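実験ノート 一月
Kitix 双腕キット(貸出機)評価 つづき
記入:Ewan Katene

9:20 電源投入。昨日の帰りがけに Marius が「明日は素直に立ち上がると思う」と言っていたが、素直に立ち上がらなかった。左腕は起きた。右腕は起きない。管理画面には「両腕とも準備完了」と出ている。準備ができているのと起きているのは別物だという立場らしい。

エラー番号は 1629。マニュアルの巻末の表で引くと「通信に関する一般的な状態」とある。エラーですらなく状態である。対処欄は「必要に応じて確認してください」。必要に応じて確認した。右のコネクタを抜いて挿したら起きた。Flekau の問い合わせ窓口には番号だけ送っておく。

9:50 原点合わせ。前回より早く済んだ。慣れたのはキットではなく自分のほうだろう。左の手首、動かし始めにかすかに鳴る。音だけで位置はずれない。Bernadette に聞かせたら「椅子の音」と言われた。椅子をどけても鳴ったので手首の音である。右は静か。

今日の作業はコースターとカップ。トレイに置いたカップを一つずつ取って、奥のコースターに載せる。カタログの課題例にある「食卓の準備」を、うちの机でやるとこうなる。カタログのほうはワイングラスだった。あれは誰が片付けたのか気になる。

評価の目的を忘れないように書いておく。買うかどうかを決めるための試用であって、カップを上手に並べるための試用ではない。Perrine から昨日そう釘を刺された。そのあと Perrine は昼休みの大半をカップを並べるのに使った。

見る項目
・箱から出して最初の一動作までの手間(記録済み。前のページ参照。読み返すと腹が立つので読み返さない)
・教示のしやすさ
・再生したときのばらつき
・左右の腕の干渉よけ
・Sultatell(学習サービスのほう)の使い勝手と、月々それを払う気になるかどうか
・壊れたときに直せるか

10:30 教示開始。手で腕を持って動かす方式。軽い。これは本当に軽い。前に借りた他社のものは肩に来たが、こちらは午前中ずっと持っていても文句が出なかった。関節ごとの重力補償の効かせ方は画面のつまみで変えられる。初期値だと肘がじわじわ上がってくるので、一目盛り下げた。下げすぎると今度は沈む。ちょうどいいところは目盛りと目盛りの間にある。

グリッパは閉じる力を三段階から選ぶ。名前が「やさしい」「ふつう」「しっかり」。「やさしい」ではカップが落ちる。「しっかり」では紙のものが気の毒なことになる。つまり「ふつう」しか使わないのだが、英語画面だとこれが Recommended になっていて、翻訳した人のほうが正直だと思う。

縁をつまむか胴をつかむかで意見が割れた。Peter は胴派。自分は縁派。どちらも二、三回やって、相手のやり方が失敗したときだけ大きくうなずいた。結局、取っ手のあるものとないもので分けることにした。最初からそう書いてある。マニュアルに。

11:15 干渉よけ。左右の手先が近づくと片方が待つ仕組みだが、どちらが待つかは設定できない。たいてい右が待つ。左が譲ったのを見たのは一度だけで、そのときは右が非常停止していた。

待ち時間も長い。人間同士が廊下で譲り合っているのを見ているような気分になる。ただし当てたことは一度もない。そこは偉い。安全側に振ってあるのだと営業の人は言うし、実際そのとおりなのだろう。速さの設定を上げても待ち時間は変わらないので、速くした分だけ長く立ち止まっているように見える。

机の上の作業、途中。

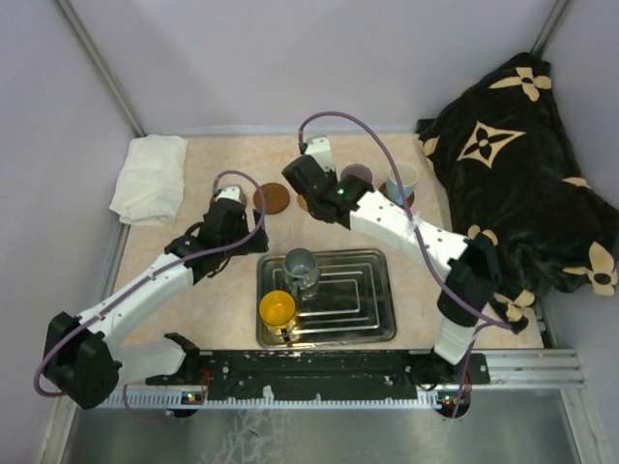
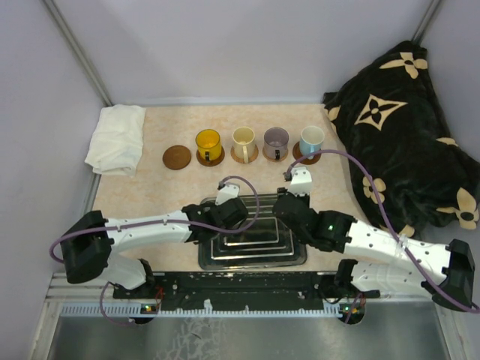

11:50 ケーブルの取り回し。紫のがアームの外側をまわって手首まで来ている。弧が大きいので、奥に手を伸ばす動きのときはいつも目で追ってしまう。出荷時の留め方の説明は図が一枚だけで、その図のアームには曲がる気配がまるでない。まっすぐ立っているかぎり完璧な配線である。

Marius の案:手首の余りをもう少し詰めて、肘の側にゆとりを残す。やってみる価値はあるが、貸出機なので勝手に留め具を足していいか先に聞く。前回、聞かずにネジを一本替えたら返却時に写真つきの問い合わせが来た。

12:40 昼。Nouri(Sultatell の中の、教示データを見てくれる自動採点)に午前の分を上げておいた。戻ってきたら採点が終わっていた。総評は「すばらしい教示です。さらに良くできます」。全部の教示についてこれが書いてある。Peter がわざと手元を揺らしながら教えたものにも書いてあった。Peter は画面を印刷して机に貼った。

ただ、総評の下の細かい欄は使える。どの関節がどこで止まったか、つかむ直前にどれだけ迷ったかが線で出る。自分の線はつかむ直前に必ず小さく折れている。知りたくなかった癖だが、午後はそこを意識したら再生が目に見えて滑らかになった。総評を消して、この線だけ売ってくれればいいと思う。

13:30 再生。午前の教示をまとめて学習させたものを走らせる。学習はサービス側で回るので、こちらは進捗の棒を見ているだけ。棒は途中までとても元気で、終わりかけたところで長く考え込む。コーヒーを淹れに行って戻ると終わっている。淹れに行かないと終わらない、という説を Bernadette が唱えているが、検証には誰かが座って我慢する必要があり、志願者がいない。

通しで 37 回。細かい結果は共有の表に書いた。ここには気になった点だけ。

・置く動作は良い。コースターの中心から多少外れても、縁に引っかけて傾けるようなことはほとんどなかった。下ろすときの速度の絞り方がうまい。教えたのは自分たちなのだが、自分たちより丁寧である。

・つかむ動作は金属のものが苦手。トレイも金属なので、カメラの見え方の問題だと思う。手先がカップの手前で一瞬ためらう。ためらってから正しくつかむこともあれば、ためらった末に何もない場所を自信たっぷりにつかむこともある。後者のときも画面の表示は「把持成功」。空気をつかむことには成功している。

・色違いには強い。朝は青っぽいもので苦労するだろうと賭けていたが外れた。賭けの中身は書かない。

・コースターの空きを探すのは、まあまあ。すでにカップが載っているところへもう一つ載せようとしたことが二度あった。どちらも当たる手前で止まった。止まったあと自力では戻れず、人が手で引き戻して再開。ここは製品の説明と違う。説明には「自律的に復帰」とある。窓口に聞いたら、復帰するのはソフトウェアの話で腕の話ではないとのこと。

14:45 照明を変えて試す。天井だけにすると成功が減り、横から足すと戻る。トレイの反射をなんとかするのが先で、布を敷けばよさそうだが、敷くと別の課題になってしまう。Perrine は「客先の机に布を敷いて回るつもりか」と言う。客先の机にトレイがあるかどうかも知らないのだが、言いたいことはわかる。布なしで続行。

15:30 版の話。昼のあいだに Sultatell が勝手に新しくなっていた。朝に保存した設定のうち、重力補償のつまみだけ初期値に戻っている。どうりで肘が上がる。自動更新を止める項目はあるにはあって、「詳細」の中の「その他」の中にある。押すと「本当に最新の体験を逃しますか」と聞かれる。逃すことにした。

同じ画面で見つけたもの:
・教示データの書き出し。形式は公開されていて、うちの道具でもそのまま読めた。これは大きい。契約をやめてもデータが残る。加点。
・関節ごとの稼働時間。貸出機なので前の借り主の分まで見える。左の手首だけやたらに働いている。音の件はたぶんこれ。
・「お祝いモード」。課題が終わると両腕を上げる。Peter が見つけ、Marius がすぐ切った。切ったのは正しい。周りに物がある状態で両腕を上げられると困る。

16:20 部品の直しやすさ。グリッパの指は工具一本で外れる。替えの指は同梱。外すのは簡単、付けるのは簡単ではない。左右があるのに刻印がなく、逆に付けても閉じるところまでは問題なく見える。つかませてはじめて斜めだとわかる。袋に自分で「L」「R」と書いた。返却前に消すべきか、次の人のために残すべきか。残す。

手首より根元側は封がしてあって、開けると保証が切れる。レール側のねじは増し締めしてよいとマニュアルにあるが、締め付けの強さは書いていない。窓口の回答は「適切に」。適切に締めた。

16:50 値段の話を Perrine と少し。本体は納得できる。キットとして売るには組み立てが面倒だが、組んでしまえば机の上の仕事には十分に使える。問題はサービスの料金体系で、腕の本数で課金される。双腕キットを買うと必ず 2 本分になる。片腕で契約して、もう片方は手で動かすという案を Bernadette が出し、全員がしばらく真面目に考えてしまった。

暫定の評価は五段階で本体が 4、サービスは保留。Marius は本体も保留にしたがっている。理由を聞いたら「朝のあれ」。たしかに朝のあれはまだ片付いていない。コネクタの挿し直しで直るものは、挿し直しでまた起きる。

明日やること
・1629 の再現。電源を入れる順番を変えて試す。窓口の返事が来ていたら先に読む
・金属のカップだけで教示をやり直し、つかむ直前のためらいが減るかを見る
・干渉よけの待ち時間を秒で取る。「長い」では報告書に書けない
・留め具を足していいかどうかの確認(Marius)
・返却期限を延ばせるか聞く(Perrine)
・縁か胴かの件は蒸し返さない

17:40 電源を落とす前に念のためもう一度原点合わせ。両腕とも通った。左の手首は鳴った。動画に音を録って共有に置いたので、椅子だと思う人は聴いてから言うこと。

追記(Peter):聴いた。椅子ではない。胴のほうがつかみやすい。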